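Quarta, quase meia-noite

Mais uma noite com a versão de teste do Lilar, o simulador que a Prunerach quer vender por assinatura. Já são 5 noites nisto e ainda não sei se gosto! Hoje fiquei na bancada de granito, com o bule, as flores roxas e aquele quadro enorme de moldura dourada (adoro). 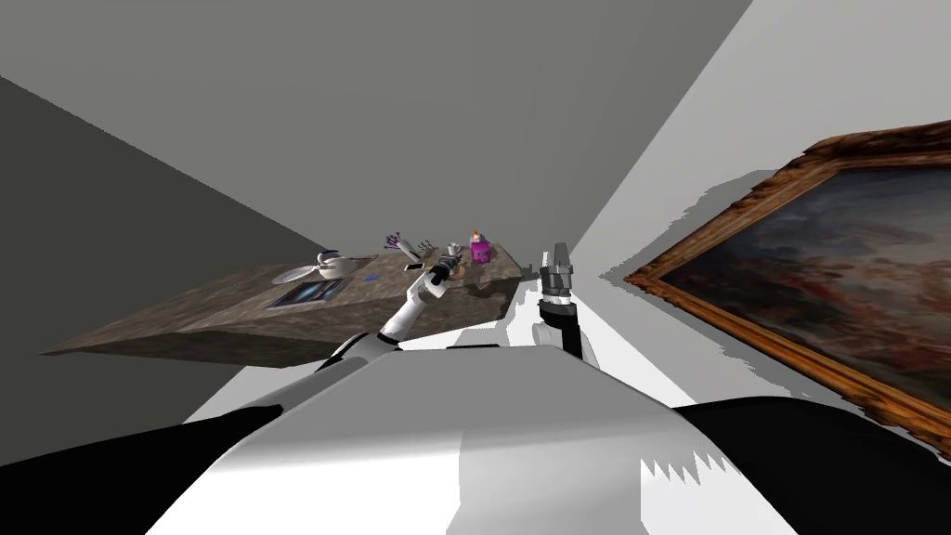
Lilar, vista do robô, braço esquerdo entre as coisas da bancada

Os menus continuam confusos – perdi 13 minutos à procura das luzes. Já a câmara da garra é uma delícia, vê-se até a tampa canelada do tubo. 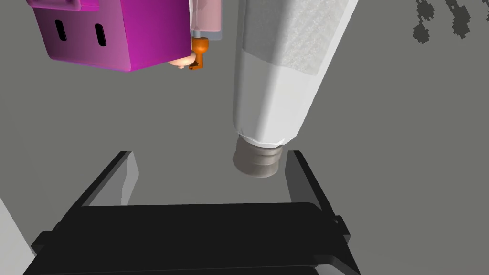
Arquivado em: Testes e manias

Amanhã decido se pago.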